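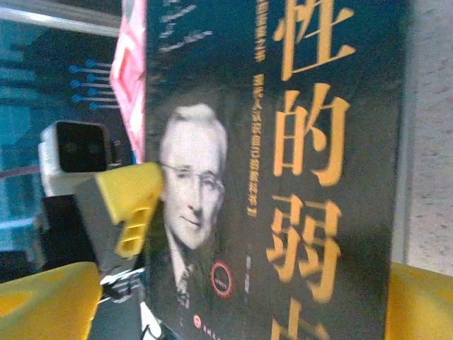 **Can I bring in books in other languages?**

Oh, please do! We have a whole shelf for them at Pulik (right by the window, next to the big chair), and it's always a little emptier than we'd like.

**How many can I take home?**

Up to 4 at a time, and you can keep them as long as you need, within reason. If you're a slow reader like me, just drop us a note.

**Do you take textbooks?**

We wish we could, but we already have more than 500 titles squeezed into two small rooms. The Tamel shop across the street is usually happy to have them, so do try there first.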